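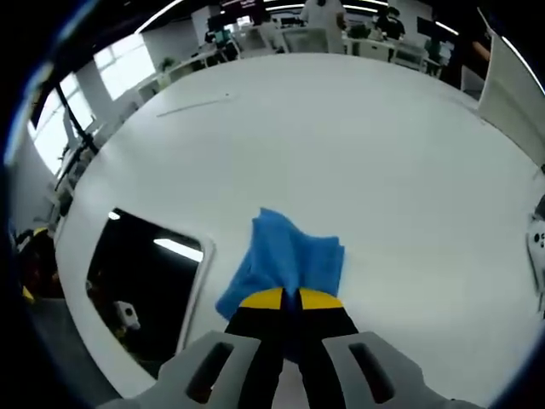 Words by Katrin Ojamets

When I moved to Mikby, the first letter I received was from the laundry. It informed me, in a very polite way, that my building had the right to use the washhouse on Nakamura Street, that I should bring my own soap, and that the book for reservations was on the wall by the door. I had a washing machine already on order. I canceled it the same week, mostly to save the money, and I have never ordered another.

Mikby has 2,000 people in winter and a little more in summer. It has 2 washhouses, the one on Nakamura Street and a smaller one down by the harbor that the families of fishermen used to have for themselves. Both were built before the apartments had hot water. In most towns such buildings were later turned into garages or cafés. In Mikby they stayed open because the apartments are small and the kitchens have no place for a machine, and after that, I think, because people were used to it.

You reserve a morning or an evening. The machines are from Plernimance, a company that stopped making them long ago, and they are heavy and slow and shake the floor when they spin. A wash takes longer than at home. While it runs, you can go away, but in cold weather most people stay, because the room is warm and there is a bench.

It was on this bench that I learned to speak with my neighbors. My vocabulary from that first winter is quite strange as a result. I knew the word for fabric softener before I knew the word for neighbor, and I could discuss wool stains when I still could not order a coffee without pointing.

I also learned that people have strong opinions about towels. In Mikby, towels are dried on the line outside, even in December, when they freeze stiff and must be carried in like boards. A towel from the line is rough, and this is considered correct. Soft towels, I was told by a woman from the third floor, do not dry a person, they only move the water from one place to another. She also does not iron them. Her sister irons everything, including dishcloths, and the two of them do not reserve the same morning.

Sheets are another matter. For sheets you need a second person, and it is normal to ask a stranger. You each take two corners, step back, pull, and walk toward each other. The first time I did this I walked too early and we had to begin again.

The rules on the wall are 10 in number. Number 6 says that a machine may be emptied by the next person if the owner is late, but that the clothes must be laid "with respect" on the table. I have seen my own things laid with respect many times, the shirts on the bottom and the socks already matched. It is a little embarrassing and also very kind.

Last year the town asked if it should close the harbor washhouse and send everybody to Nakamura Street. The meeting was held at Rima, the bakery, and it was so full that people stood between the flour sacks. The harbor house is still open. It got a new roof in the spring, and new lines in the yard, which are hung too high for me. I bring a stool.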